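Toy rotation - who still does it?

Cheema_porch
Starting a new thread because the old one got locked. We've been rotating toys since April and I'm a total convert! Most of it lives in the hall closet, and one tray comes out at a time. Soft stuff and small stuff go in together, no sorting. Playtime got longer the same week we started. 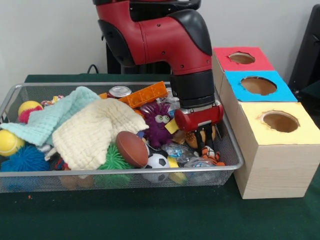

How often do you swap?
Every 4 weeks at our house, after breakfast, and the kids help pick what goes away.

lelletti
Love this! We do it faster, every 10 days or so. By then mine are asking for the closet stuff by name.

ustia200
I'm going to be the grump. We tried it and my son just missed his things. A toy he can't find is a toy he cries about at 7 pm. Now everything stays out on low shelves and we're all happier.

Cheema_porch
Fair! We never put away the favorites, though - the bedtime bear has permanent resident status. Did you rotate everything?

ustia200
Everything, yes. Maybe that was the mistake. I still think 30 toys on a shelf is fine if the kid knows where they go.

jurkport2749
Somewhere in the middle here. Books and blocks stay out all year, pretend food and balls take turns. I also throw a towel or a blanket in with whatever comes out, and it turns into a cape, a lake, a picnic... best toy we own.
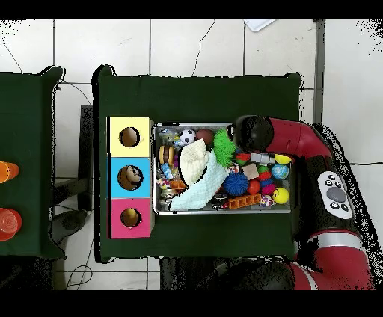
lelletti
Stealing the towel idea tonight! Do you keep pretend food with the balls, or give it its own turn? Mine will only play restaurant if there's nothing to throw.

jurkport2749
Own turn if there's a thrower in the house, lol. Mine is past that stage, mostly.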